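Esden Door Pack for two-arm robots

The Esden Door Pack is a set of simulated doors for training and testing mobile robots before they go near a real building. It comes from Prorcombe and runs on an ordinary workstation. Each license includes 300 door layouts with the matching wall and floor textures.

Wrist views

Every layout renders from the wrists as well as the body. Wood grain and plank grooves hold up at close range. 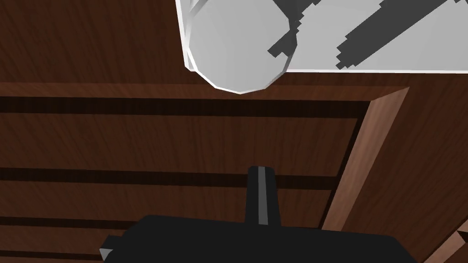

Output can be saved per arm or as one synced log. Miyuki Minami's team at Zitbridge used the per-arm logs to tune grip approach and ran 3,000 trials on one license.

Handles and hinges

Handle height, swing direction and closing force are set in a plain text file. Paneled, planked and arched styles are included.

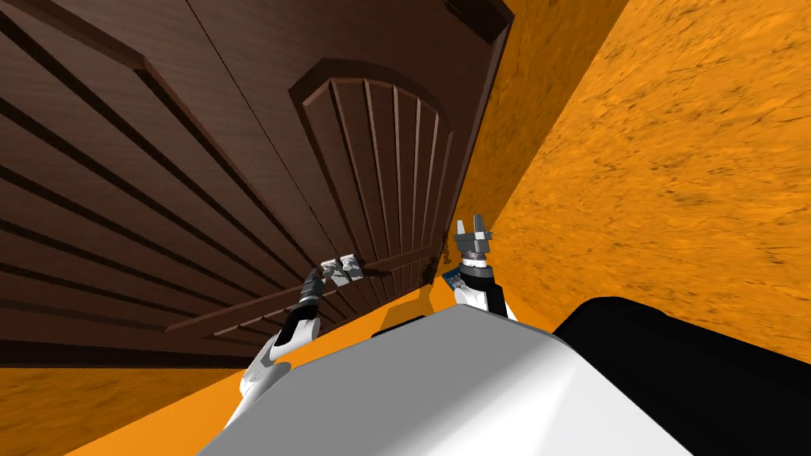 Changes take effect on the next reset, so there is no need to rebuild the layout. Seven handle types ship with the pack, and custom ones can be imported. Obed Issahaku's setup guide covers the import steps.

Fingers start open by default. Start poses can be edited for each arm.

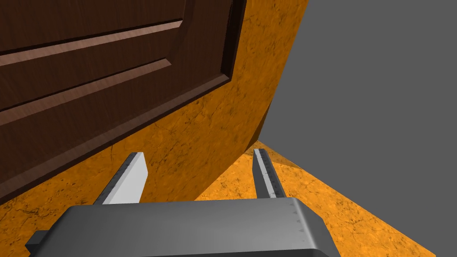 License and support

One seat, 11 months of updates. Support requests go to Saron Tefera at Prorcombe. The next update is due in August.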